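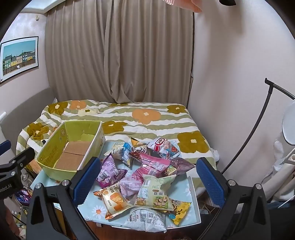 3. Setting up and looking after the gripper

3.1 What we were given

The Skurka project uses a gripper held in the hand, with no arm behind it. One of us squeezes, the jaws close, and the recording goes to the Sarkard program to be turned into something an arm might copy later. Our part was the tool itself: setting it up, keeping it the same from one session to the next, and repairing it. The brief we got from the Bickerstaff workshop said it should need "almost no maintenance". We did not find this to be true.

The jaws are black plastic, each with a blue ridged rubber pad on the inside face and a silver screw. The bracket out at the left side, the one with Robot.AI on it in white, was left alone for the whole project and is not part of this report.

3.2 The test task

Snack packets in a heap on a small table beside a bed, with a green cardboard box standing open next to them. The job is to pick up a packet and put it in the box. We chose packets because they are crinkly and slide over each other, and because a rigid block would have told us very little about the pads. The tablecloth is thin and moves if a jaw drags on it. We thought of taping it down and decided against it, which in hindsight made the first results harder to read, as some of the failed grasps were really the cloth moving.

3.3 Setting up

Before each session we did the following, in this order:

1. Wipe both pads with a barely damp cloth and leave them to dry.
2. Check the screw on each jaw with a hand driver. Stop when it stops.
3. Open the jaws fully and look at the gap from the front. Both sides should reach the same height.
4. Close on the 8 mm gauge block and read the width off the Sarkard screen.
5. Close and open ten times with nothing between the pads, then repeat step 4.

Step 5 was added late. The width reading was fine straight after calibration and had often moved by the time the jaws had been worked a bit. The Sarkard guide says to calibrate once and carry on, and we would not rely on that. If the two readings differed we did the calibration again, and if they still differed we did not record.

3.4 The pads

We were told the ridges on the pads improve grip. Maybe they do. On a smooth, full packet we could not see much difference between the ridged pads and a flat pair we cut from Trillier rubber sheet. On a half-flat packet the ridges seemed to catch the folds better, but we only had one person squeezing at a time and people squeeze differently, so we do not want to make a claim out of it.

What did matter was whether the pads were clean. Grease from the packets makes them shiny, and a shiny pad slips. It is easy to blame the operator for this, and for the first few sessions we did.

3.5 The repair

In session 47 the left jaw began to lag behind the right when closing. We expected a worn linkage. It was the screw near the base of the jaw, which had backed out far enough to let the jaw rock. Tightening it fixed the lag for one session and then it came back. We took the screw out, cleaned the thread, put on a small drop of removable threadlock, left it overnight and calibrated again in the morning. The lag has not come back so far, although the sessions after the repair were short ones.

We also did a simple load check, hanging a 650 g bag from the closed jaws. It held. A bag hanging straight down is a kind test, though, and most of our packets are pulled out sideways from under something else.

3.6 How far to trust the numbers

The log has 1396 grasps in it. That sounds like a lot, but those from before step 5 was added have a width reading we cannot vouch for, and the log does not record which pads were fitted. We have kept the early ones in a separate folder and would ask the next group not to merge them. The flat Trillier pads are in the drawer with the gauge block – one has a nick in the corner, so cut a new pair before repeating 3.4.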